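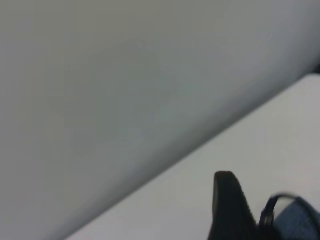 4.3 Setting up the folding cell for denim

1. Wipe the white tabletop and remove loose threads.
2. Run Aka at low speed and check that the finger tips clear the table by 3 mm.
3. Lay the garment flat with both legs pointing the same way. 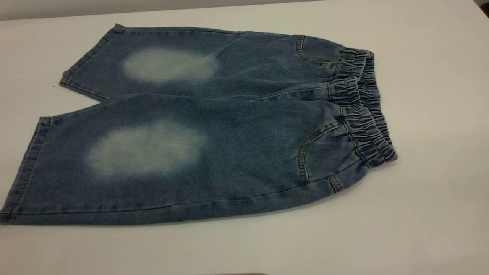

Fig. 4-2. Denim shorts laid flat, elastic waistband at right.

4. Start the fold program. Keep hands off the table while the arm is moving.

CAUTION: Leave slack in the gripper cable. A tight cable can pull the connector out during a lift.
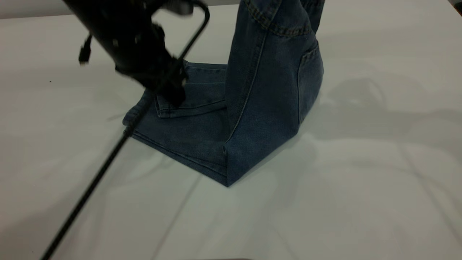
If a layer slips, stop the cycle, lay the garment flat again and repeat from step 3. After 2 failed folds, reduce the lift speed. Inspect the finger pads every 600 cycles and replace them as a pair.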